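Chapter 6
The Kitchen That Was Supposed to Save Time

Almost every history of the modern home tells the same story about the kitchen. Around the start of the last century, the story goes, clever planners looked at how cooks moved, cut out the wasted steps, and gave families back hours of their day. It is a pleasant story. The evidence for it is thinner than most students expect, and this chapter asks you to read it with some suspicion.

Start with the numbers. The Padby survey, which older textbooks like to quote, claimed that a better layout saved the average household 90 minutes a day. Look at how that figure was reached. The researchers visited 17 homes. They timed one meal in each, before and after the furniture was moved, and the cooks knew they were being timed. People walk faster when someone is holding a watch. They also leave out the parts of the job that make them look slow, such as hunting for a lid or answering the door.

Chia-hao Hsieh went back to the survey's notebooks and found a second problem. Only two of the households had been visited again a year later, and in both of them the cook had moved things back to where they were before. The published report doesn't mention this. Hsieh's reading is that the saved minutes were real for one afternoon and should never have been multiplied into a year.

Tarık Karabulut is less harsh. He argues that planners did improve lighting, drainage and the height of work surfaces, and that these changes mattered even if nobody's day got shorter. He may be right. But a counter that is kinder to your back is a different claim from a counter that gives you free time, and the planners sold the second one. Keep the two apart as you read.

Layout drawings deserve the same caution. Cabinets, counter, door and a stretch of open floor can be arranged neatly on any plan. The plan won't tell you how many people have to use the room at six in the evening.
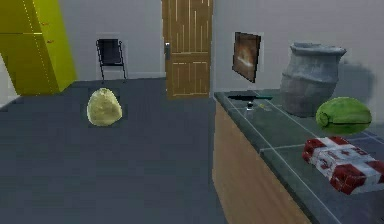 6.1 Who Did the Measuring?

The Trudside Housing Trust paid for much of the early work, and it had 400 new apartments to rent. Small kitchens were cheaper to build. A study showing that small kitchens were also better for the cook was worth a good deal to the Trust, and it got one. None of this proves that the findings were false. It does mean we should ask what would have been printed if they had come out the other way.

We will look first at the Trust's letters from December, when the building budget was cut, and then at the complaints tenants sent in after they moved. Read the letters before the published report. Most students do it in the opposite order and end up trusting the report more than they should.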